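Breria 가정용 케이블·충전기 이름 말뭉치 (README)

작성: Kai-wen Lam, Afroza Paul
최종 수정: 2026년 1월 22일

들어가며

이 폴더를 열어 주셔서 반갑습니다. Breria는 사람들이 집에서 쓰는 케이블과 충전기, 어댑터를 실제로 뭐라고 부르는지 모아 놓은 한국어 말뭉치입니다. 제품 설명서에 적힌 정식 이름이 아니라 "그 동그란 거", "엄마 핸드폰 줄", "돼지코", "긴 선", "옛날 충전기"처럼 거실에서 오가는 말을 모았어요. 처음에는 저희 둘이 점심을 먹다가 서로 멀티탭을 다르게 부른다는 걸 알게 되어 (한 사람은 멀티탭, 한 사람은 멀티콘센트라고 합니다) 메모장에 적기 시작한 것이었는데, 주변 분들이 자꾸 자기 집 말을 보태 주시는 바람에 어느새 자료라고 부를 만한 모양이 되었습니다.

사전을 만들려는 것은 아닙니다. 어떤 말이 맞고 틀리는지 가리는 데에도 큰 관심이 없고요. 같은 물건을 두고 한 집 안에서도 할머니와 손자가 다르게 부르는데 신기하게도 다들 알아듣고 건네준다는 점, 그게 저희가 계속 붙잡고 있는 대목입니다. 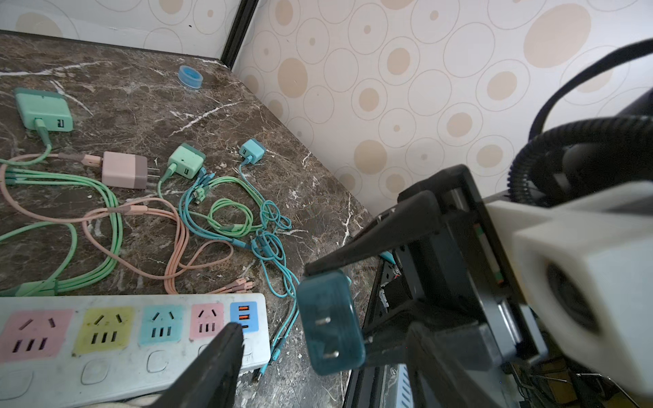

말을 모으다 보면 이름이 붙는 방식이 참 제각각이라는 걸 느끼게 됩니다. 색으로 부르는 집이 있는가 하면 누가 사 왔는지로 부르는 집이 있고("이모가 준 거"), 어디에 꽂혀 있는지로 부르는 집도 있습니다("침대 충전기"). 마지막 경우가 특히 재미있는데, 침대 옆에서 부엌으로 옮긴 지 한참이 지났는데도 여전히 침대 충전기라고 부르는 응답이 여러 집에서 나왔거든요. 이런 항목에는 나중에 설명할 '유래' 칸에 사연을 되도록 그대로 옮겨 두었습니다.

무엇이 들어 있나요

표제어는 모두 171개입니다. 여기서 표제어란 저희가 편의상 정한 물건의 대표 이름이고, 각 표제어 아래에 응답자들이 실제로 쓴 부르는 말이 딸려 있습니다. 예를 들어 표제어 '플러그 변환 어댑터' 아래에는 돼지코, 코, 변환기, 220 꼬다리, 여행 갈 때 그거, 같은 말이 줄줄이 붙어 있어요.

파일 구성은 다음과 같습니다.

names.csv
표제어와 부르는 말을 한 줄에 하나씩 담은 본 파일입니다. 대부분의 분들은 이 파일 하나면 충분할 거예요.

stories.csv
부르는 말에 얽힌 사연을 모은 파일입니다. 한 줄이 꽤 길 수 있으니 표 계산 프로그램에서 여실 때 줄 바꿈을 켜 두시면 읽기 편합니다.

households.csv
응답 가구에 대한 간단한 정보입니다. 식구 수와 연령대, 광역 단위 지역만 들어 있습니다.

notes.txt
저희가 작업하면서 적은 메모입니다. 다듬지 않은 글이라 조금 부끄럽지만, 판단이 애매했던 표제어를 어떻게 정리했는지 궁금하신 분께는 도움이 될 것 같아 그냥 넣었습니다.

names.csv의 칸 설명

id: 항목 번호. 중간에 빠진 번호가 있는데, 응답자가 나중에 빼 달라고 하신 항목입니다. 번호를 당기지 않고 비워 두었습니다.

표제어: 저희가 정한 대표 이름.

부르는 말: 응답자가 말한 그대로. 사투리와 줄임말, 어린이 말도 고치지 않았습니다.

부르는 사람: 가족 안에서의 관계. 할머니, 큰아이, 룸메이트 등으로 적었습니다.

기준: 이름이 무엇에서 왔는지에 대한 분류. 색, 모양, 길이, 위치, 주인, 쓰임새, 상표, 소리, 기타 가운데 하나입니다. 겹칠 때는 응답자가 먼저 말한 쪽을 골랐습니다.

유래: 사연이 있으면 stories.csv의 번호, 없으면 빈칸.

확신도: 받아 적은 사람이 표제어를 얼마나 확실하게 짝지었는지. 높음, 보통, 낮음으로 나눕니다.

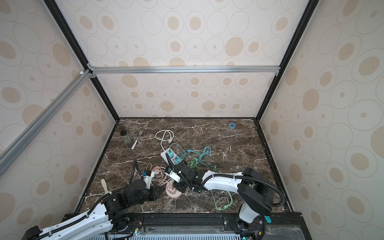

그림 2. 흰색 멀티탭과 청록색 플러그 어댑터, 그리고 흰색 케이블.

멀티탭 항목에 대하여

멀티탭은 이 자료에서 가장 품이 많이 든 표제어입니다. 부르는 말이 많기도 하거니와, 같은 말이 집마다 다른 물건을 가리키는 일이 잦았어요. '연장선'이 대표적입니다. 어떤 집에서는 구멍이 하나인 긴 줄만 연장선이고, 어떤 집에서는 멀티탭이 전부 연장선이고, 또 어떤 집에서는 감개에 둘둘 말린 야외용만 연장선이었습니다. 저희는 한동안 이걸 하나로 묶어 보려고 애쓰다가 결국 표제어를 나누고, 같은 말이 여러 표제어에 나타나도록 그냥 두었습니다. 그러니 '연장선'으로 검색하셨을 때 결과가 여러 갈래로 나와도 놀라지 마세요.

'돼지코'도 비슷합니다. 변환 어댑터를 가리키는 분이 대다수였지만, 콘센트 구멍 자체를 돼지코라고 부르는 댁도 있었습니다. 생각해 보면 생김새로는 그쪽도 충분히 말이 되지요. 이런 것은 확신도를 '보통'으로 낮추고 메모에 남겼습니다.

어떻게 모았나요

응답자 한 분당 대화 시간은 대략 30분이었습니다. 질문지는 일부러 헐겁게 짰습니다. 물건 이름을 저희가 먼저 말해 버리면 그 말을 따라 하시게 되니까, "댁에서 전화기 배터리가 떨어지면 누구한테 뭐라고 하세요?" 같은 식으로 여쭈었어요. 그러면 대개 "야, 내 줄 어디 갔어" 같은 생생한 문장이 나옵니다. 저희에게는 그 '내 줄'이 보물이고요.

대화는 Pao-chu Lui 님과 Afroza Paul이 나누어 맡았습니다. 녹음은 받아 적은 뒤 모두 지웠고, 배포본에는 글로 옮긴 것만 들어 있습니다. 받아쓰기 기준은 소리 나는 대로가 원칙이지만 "충전기"를 "충전끼"로 적지는 않았습니다. 뜻을 구별하는 데 쓰이지 않는 된소리까지 살리면 검색이 너무 불편해지더라고요. 반대로 "잭"과 "짹"은 둘 다 살렸습니다. 말씀하시는 분들이 정말로 다른 말처럼 쓰셨어요. 잭은 이어폰에 꽂는 것이고 짹은 나머지 전부라는 명쾌한 설명을 해 주신 분도 계셨습니다.

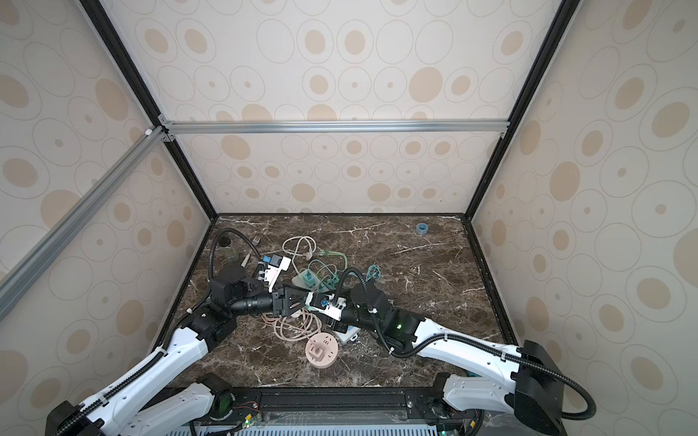
표제어를 정하는 일은 Markos Gkikas 님과 Kai-wen Lam이 따로따로 한 다음 맞춰 보았습니다. 의견이 갈린 표제어는 15개였고, 대부분 케이블과 충전기의 경계에 관한 것이었습니다. 줄이 본체에 붙어 있어 빠지지 않는 충전기에서 줄만 가리켜 말할 때 이것을 케이블로 볼 것인가 충전기로 볼 것인가, 하는 문제인데요, 이 문제로 저녁 시간을 통째로 보낸 적도 있습니다. 지금 판에서는 빠지지 않는 줄은 충전기의 일부로 봅니다. 다만 응답자가 분명히 줄에 따로 이름을 붙여 부른 경우에는 '충전기(줄 부분)'이라는 표제어를 달았습니다.

집안 말이 생기는 몇 가지 길

자료를 들여다보시기 전에 눈에 익혀 두시면 좋을 것들을 조금 적어 봅니다. 통계라고 하기에는 가구 수가 넉넉하지 않으니 이야깃거리 정도로 읽어 주세요.

어린아이가 있는 집은 아이가 처음 부른 말이 온 식구의 말이 되는 경우가 많았습니다. "냠냠이"는 충전기입니다. 전화기가 밥을 먹는다는 뜻이었다는데, 그 아이가 고등학생이 된 지금도 아버지는 출근하면서 냠냠이를 챙긴다고 하셨어요.

오래전에 버린 물건의 이름이 새 물건으로 넘어가기도 합니다. 납작한 24핀 시절의 말을 지금 케이블에 그대로 쓰는 댁이 있었고, '노트북 벽돌'은 벽돌만 하던 어댑터가 손바닥보다 작아진 뒤에도 여전히 벽돌이었습니다.

함께 사는 친구들끼리는 주인 이름으로 부르는 일이 흔했습니다. 그런데 그 친구가 이사를 나가고 나서도 충전기가 남아 있으면 이름도 함께 남습니다. 저희는 이런 말을 메모에서 '남은 이름'이라고 부르고 있고, 다음 판에서는 기준 칸에 정식으로 넣을까 고민 중입니다.

알려진 한계

응답 가구가 도시 쪽에 치우쳐 있습니다. 농촌과 섬 지역의 말은 매우 적고, 제주에서 모은 것은 11개 항목뿐이라 지역 비교에는 쓰지 않으시는 편이 좋겠습니다.

연세 많으신 분들의 말은 함께 사는 자녀가 대신 전해 준 경우가 섞여 있습니다. 이런 항목에는 부르는 사람 칸 끝에 '(전함)'이라고 표시했습니다. 직접 들은 말만 필요하신 분은 이 표시로 걸러 내시면 됩니다.

상표 이름이 일반 이름처럼 쓰인 항목은 상표를 가리지 않고 그대로 두었습니다. 어느 회사를 홍보하거나 깎아내릴 뜻은 없습니다.

확신도가 '낮음'인 항목은 솔직히 저희도 무슨 물건인지 잘 모릅니다. "구석에 있는 까만 거 끝에 달린 거"가 무엇인지 아시는 분은 연락 주세요. 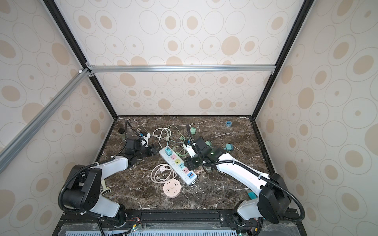 그림 4. 케이블과 플러그 더미.

이렇게 쓰시면 좋습니다

국어 수업이나 방언 수업의 읽을거리, 생활어 연구의 참고 자료, 고객 상담 문구를 좀 더 사람 말에 가깝게 다듬는 일에 어울립니다. Lonbridge 학습 모임에서는 stories.csv를 한 줄씩 돌아가며 소리 내어 읽고 각자 집 이야기를 이어 붙이는 식으로 쓰셨다고 해요. 듣고 정말 기뻤습니다.

반면에 전기 안전 안내문을 만드실 때 이 자료의 표제어를 기준으로 삼지는 말아 주세요. 저희 표제어는 말을 묶기 위한 이름표일 뿐이고 제품의 규격이나 정격과는 아무 관련이 없습니다. 응답자가 누구인지 짐작해 보려는 용도로도 쓰지 않으시기를 부탁드립니다. 작은 동네에서는 별난 충전기 이름 하나로도 누구네 집인지 알아볼 수 있답니다.

파일을 여실 때

글자 부호화는 UTF-8입니다. 표 계산 프로그램에서 한글이 깨져 보이면 파일을 바로 두 번 누르지 마시고, 프로그램을 먼저 연 다음 가져오기 메뉴에서 UTF-8을 골라 주세요. 구분자는 쉼표이고, 부르는 말 안에 쉼표가 들어간 경우는 큰따옴표로 감쌌습니다. 줄임표가 섞인 항목("그... 그거")은 망설임도 말의 일부라고 보아 남겨 두었으니 오류로 여기지 말아 주시고요.

말을 보태고 싶으시면

언제든 환영합니다! 물건 하나에 대해 부르는 말, 부르는 사람, 그리고 아시는 만큼의 사연을 적어 Fovach 게시판의 Breria 칸에 올려 주시면 됩니다. 형식은 맞추지 않으셔도 괜찮아요, 저희가 옮겨 적겠습니다. 사연에 다른 식구의 실명이 나오면 관계로 바꾸어 싣고, 싣기 전에 한 번 보여 드립니다. 올리셨다가 마음이 바뀌시면 항목 번호만 알려 주세요. 이유는 여쭙지 않고 다음 판에서 빼 드립니다.

이용 조건과 감사의 말

비영리 목적이라면 자유롭게 쓰고 고치고 나누셔도 됩니다. 출처에 'Breria 가정용 케이블·충전기 이름 말뭉치'라고 적어 주세요. 영리 목적으로 쓰실 분은 같은 게시판에 먼저 글을 남겨 주시기 바랍니다.

받아쓰기를 처음부터 끝까지 다시 읽고 틀린 곳을 찾아 준 Kam-wah Kong 님께 깊이 감사드립니다. 그리고 바쁜 저녁에 서랍까지 열어 보이며 이야기를 들려주신 모든 응답자께도요. 다음 판에서는 리모컨으로 범위를 넓혀 볼 생각이라, 댁에서 리모컨을 부르는 말도 지금부터 받고 있습니다.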